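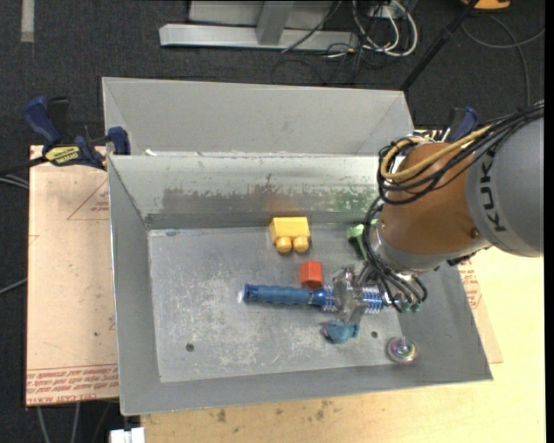
Mestinum Toy Library
Frequently asked questions: donating, borrowing and returning loose toys

Last reviewed June 16, 2019

The following answers apply to all members and donors of the Mestinum Toy Library, including those who use the Trurov branch. Questions not covered on this page should be directed to the Collections Office.

Donating toys

What kinds of toys does the library accept?

The library accepts building blocks, spinning tops, play tools, vehicles, figures, puzzles and board games in clean and working condition. Loose pieces are welcome. A single building block can often be added to an existing set, and donors need not hold an item back on the grounds that its companions have been lost.

What is not accepted?

The library is unable to accept the following:

Soft toys and dress-up clothing
Toys with cracked, split or sharp plastic
Items with a battery compartment that does not close with a screw
Toys that fire a projectile
Bath toys with an internal cavity
Painted toys of unknown age on which the paint is flaking

Donors who are uncertain should bring the item to the counter, where it will be assessed at no charge.

Do donations need to be sorted beforehand?

No. Mixed donations are received in grey or white tubs and are sorted by staff. Donors are asked only to remove food wrappers, coins, batteries and small household items before handing the toys over.

How much may be donated at one time?

A household may donate up to two tubs per visit. Schools and child care centres wishing to donate more should write to the Collections Office to arrange a delivery time. Unannounced bulk deliveries will be declined.

Will a donated toy be returned if it is found to be unsuitable?

Only if the donor requests this on the donation form. Unsuitable toys are otherwise recycled where the material permits.

Sorting and cleaning

How are mixed toys sorted?

Toys are first separated by type, then by system. Studded building blocks are checked against reference pieces, as blocks from different makers may look alike and fail to fit together. Colour is used as a secondary category for blocks only. Tops, play tools and other single items are placed in the singles collection, which currently holds 2,000 pieces.

How are toys cleaned?

Hard plastic toys are washed in warm water with an unscented detergent, rinsed and air-dried on racks. Ribbed handles, grips and the underside of building blocks are cleaned with a soft brush. Clear plastic is dried with a cloth to prevent water marks. Wooden toys are wiped and are never soaked. Electronic toys are wiped after the batteries have been taken out.

May members help with sorting?

Yes. Sorting sessions are held each October and are open to members aged 16 and over. Places are limited and must be booked through the Collections Office.

Borrowing

How many items may be borrowed?

A standard membership permits four items at a time. One bag of building blocks is counted as one item, regardless of the number of pieces. Bags are available in two sizes, containing 100 or 112 pieces, the larger including base plates and wheels.

How long is the loan period?

The loan period is three weeks. One renewal is permitted, provided that no other member has reserved the item. Renewals may be made at the counter, by telephone or through the Nolturero catalogue.

Are items from the singles collection suitable for children under three?

Most are not. Every item is tested with a small-parts cylinder and marked with a coloured tag. Items with a red tag must not be given to children under three. Items with a green tag have passed the test, but supervision remains the responsibility of the borrower. Tags must not be removed during the loan.

Can a particular colour of block be reserved?

Single-colour bags may be reserved for school projects and exhibitions. Requests should be submitted at least ten working days in advance. The library will endeavour to fill each request but does not guarantee an exact shade.

Returns, loss and damage

Must toys be washed before they are returned?

Members are asked to wipe off visible dirt and to return items dry. Full cleaning is carried out by the library after every loan.

What happens if a piece is missing?

A small number of missing blocks will not incur a fee. For games and puzzles, the member has 14 days to locate the piece. After that time a replacement charge applies, as set out in the schedule of fees displayed at the counter.

What if a toy breaks during play?

Please stop using the toy and return it with all of its parts, including fragments. No charge is made for ordinary wear. Members should not attempt a repair with glue or tape, as a repaired item must be withdrawn from the collection.

A piece belonging to our family was returned by mistake. Can it be recovered?

In many cases, yes. Unmatched pieces are kept for six weeks before being added to the collection. Please provide a description of the piece, including its colour and approximate size, and the date of the return.

Contact

Collections and donations: Mekdes Jemal, Collections Office, Mestinum Toy Library

Memberships, fees and the Trurov branch: Oldřich Baláž, Member Services

Enquiries are answered within five working days.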